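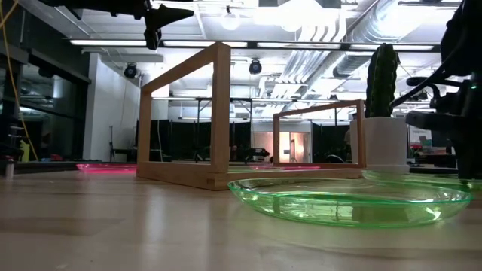
What happens to the people on a packing line when the arms arrive? Most of them keep a job, but the job moves from handling the goods to handling the exceptions, and the pay scale is slow to notice.

I have kept notes on this since September, when Retwood put the first two Iltis cells into the homewares hall. Before that, a full shift packed 1,830 units by hand. The cells now take the rigid items. People still get anything that flexes, sheds or arrives in the wrong carton.

Search this blog Search

The measured change is smaller than the sales sheet suggested. Each cell stopped 85 times in its first week, mostly on grasp failures with clear or shiny plastic. Every stop needs a person to walk over, clear the item, confirm the position on the panel and restart. Hiu-tung Kong logged the walks and found that the restart itself was the short part. The long part was working out what the arm had been trying to do.

Her log led to the one change I would recommend to other sites. The stop screen used to show a fault code, 515 being the common one, and a manual sat in a drawer. Tien-fu Wei replaced the code with the name of the last step attempted. Two operators who had been calling maintenance for every stop now clear most of them alone.

The losses are harder to put in a table. Packers used to rotate stations every two hours – partly for their wrists, partly for conversation. A cell operator stands between two machines and has no one to swap with. Jerome Rivera asked for rotation to be written back into the shift plan and got it for mornings only.

Training is the open item. Pak-hei Tam teaches new grasps by demonstration and is very good at it, after eleven years of packing by hand. His job title is still Packer, grade 2. I have raised the grading question with Eckhard Brandes and will add his reply when I have it.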